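除螨这门生意

2021年1月17日

上个月家里的吸尘器坏了，我去网上挑新的，结果一连两个星期，手机推给我的全是除螨。除螨仪、除螨喷雾、除螨贴、除螨皂，连枕头都有除螨款。我以前不知道自己跟这么多虫子睡在一起，看完广告觉得能活到今天算命大。

先说除螨仪。Onddale那款卖298，页面上写着除螨率接近百分之百，后面跟一个小星号。我把页面拉到最底下，星号的解释是灰色小字：实验室条件，特定面料，特定时长。谁家的床是实验室条件？还有那盏紫外灯，照一个地方几秒钟就推过去了，我很怀疑螨虫来不来得及晒黑。

Pasari的喷雾更省事，70块一瓶，说是植物配方，喷完不用管。评论里一片叫好，理由大多是“味道很好闻”。好闻跟螨虫有什么关系，我没想明白。也有人晒吸出来的一杯灰，说触目惊心。灰就是灰，皮屑、棉絮、头发，随便哪台吸尘器往床垫上一推都有，拿它证明螨虫死了多少，这个推理跳得有点远。 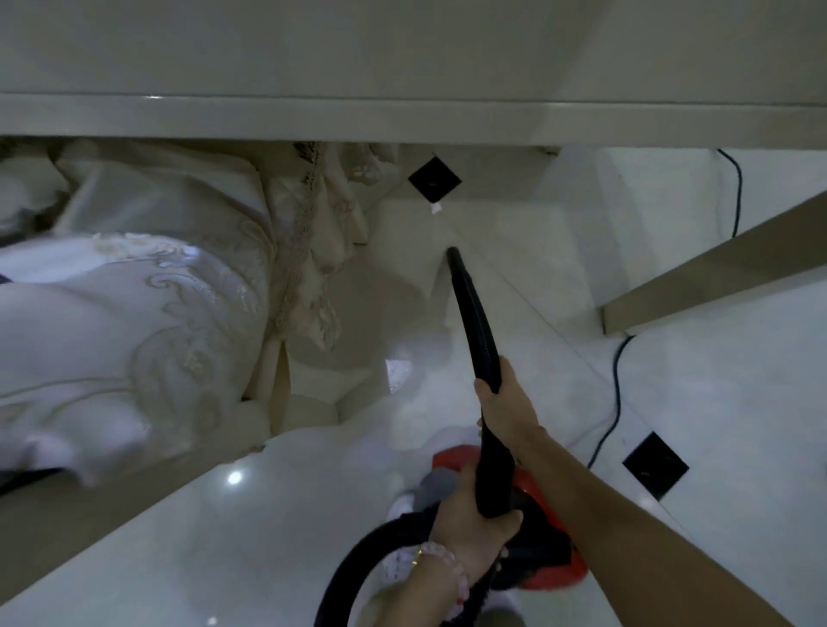 床和床架边板之间的窄缝，软管伸进去吸。

我最后还是买了台普通吸尘器，没有紫外灯，没有拍打功能。客服问我要不要加100块换除螨刷头，我问跟原来的刷头区别在哪里，对方发来一张海报，海报上画着一只很大的虫子。我说不用了。

晒被子也有人要拆穿，说冬天的太阳温度不够，晒了等于白晒。这话可能有道理，但说这话的文章，结尾都挂着购买链接，我就只信一半。我现在的做法很土：床单枕套勤换，能用热水洗的用热水洗，屋里别太潮，早上起来别急着叠被子。有没有用，我也没有显微镜，不敢打包票，至少不花什么钱。

家里真有人过敏的，该看医生看医生，别听我的，更别听直播间的。直播间里那位一边拍床垫一边喊“家人们看这个灰”，我看了14分钟，他一共没说出一个能查到出处的数据。

对了，那瓶喷雾我妈还是买了，她说确实好闻。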